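Look Up! What Is on the Ceiling of a Big Room?

Big Buildings for Young Readers, Part 2

Most people walk into a room and look at what is in front of them. They see chairs, desks and other people. The ceiling gets a quick look or no look. In a bedroom that is fine, as there may be only one light up there. In a big workroom there is a lot more to see.

A workroom is a place where many people do their jobs in one large space. Some workrooms used to be warehouses or small factories. Others were built for the job they do now. They often have very high ceilings, and the parts that hold up the building are left where you can see them.

Beams

A beam is a long, strong piece that goes across a room from one side to the other. It holds up the roof or the floor above. Beams can be made of wood, steel or concrete.

Try this at home. Lay a ruler across the gap between two stacks of books. The ruler is your beam and the books are your walls. Put a coin in the middle of the ruler. Add another coin, then another. The ruler may start to bend. Now move the stacks closer together and try again. The ruler bends less. A wide room has a wide gap to cross, so its beams have to be very strong, or it needs posts in the middle to help.

In a house, the beams are usually hidden. A flat sheet of ceiling is put up below them and painted. In many big rooms they stay in view, and they are often painted the same color as the ceiling.

Ducts

A duct is a tunnel for air. Some ducts are round like a pipe and some are square like a long box. A fan pushes air into one end. The air travels along the duct and comes out through openings called vents.

Warm air rises. In a room with a high ceiling, the warm air goes up where there are no people to enjoy it. The people who plan the building have to think about that when they decide where the vents go. They also plan for fresh air. If 17 people work in a closed room all morning, the air gets stuffy, and the ducts bring in new air to take its place.

Lights

One lamp can light a bedroom. A big room needs many, and it may have more than one kind.

Strip lights are long and thin. Fluorescent lights are one type. Inside each one is a glass tube filled with gas. Electricity goes through the gas, and a white powder on the inside of the glass glows. The light spreads out along the whole tube, so the shadows are soft.

Recessed lights are set into the ceiling. "Recessed" means pushed back into a space. From below, each one looks like a bright circle. They do not stick out, so they are out of the way.
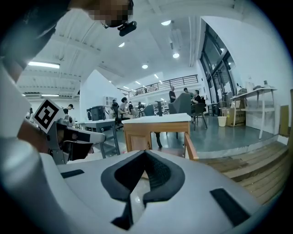 A big workroom with ducts, two kinds of lights and an upper level at the back.

The level at the back of a room like that has a special name. It is called a mezzanine. You say it "MEZ-uh-neen."

Mezzanines

A mezzanine is a floor that fills only part of a room. If you stand on one, you can look out over the rest of the room below. Theaters have them, and so do some libraries and stores.

Builders add a mezzanine when a room is tall but there is not enough floor. Think of a bunk bed. Two people can sleep in the space of one bed because the second bed uses the air above the first. A mezzanine works the same way. People can work on top of it, and there is still space to use underneath.

In the town of Duvedville, the old Setden seed store was turned into a workroom. The builder, Aníbal Ramalho, added a mezzanine at one end. It gave the people there 400 more square feet of floor, and the outside walls did not have to move.

Railings

A mezzanine has an open side, so it needs a railing. The top part is for your hands. The thin bars that stand up and down below it are called balusters. They are set close together so that a small child cannot slip between them. Bars that go up and down are also harder to climb than bars that go sideways, which can be used like a ladder.

Railings can be metal, wood or glass. With bars or glass, you can still see through to the other side. Never sit on a railing or lean over it.

Partitions

One more part of a big room does not touch the ceiling at all. A partition is a wall that divides up the space inside a building. Some partitions go all the way to the top. Others stop partway, so light and air can pass over them.

A short partition blocks some noise, but not all of it. If you talk loudly on one side, people on the other side will hear you.

Words to know

Baluster: one of the upright bars in a railing.
Beam: a long, strong piece that holds up a roof or floor.
Duct: a tunnel that carries air.
Mezzanine: a floor that fills only part of a room.
Partition: a wall that divides a space.
Recessed: set back into a wall or ceiling.

Something to do

Choose a big room you visit often, such as a gym, a library or a grocery store. Look up and draw what you see on the ceiling. Label the beams, ducts and lights. If you find something you do not know the name of, draw it anyway and ask a grown-up who works there.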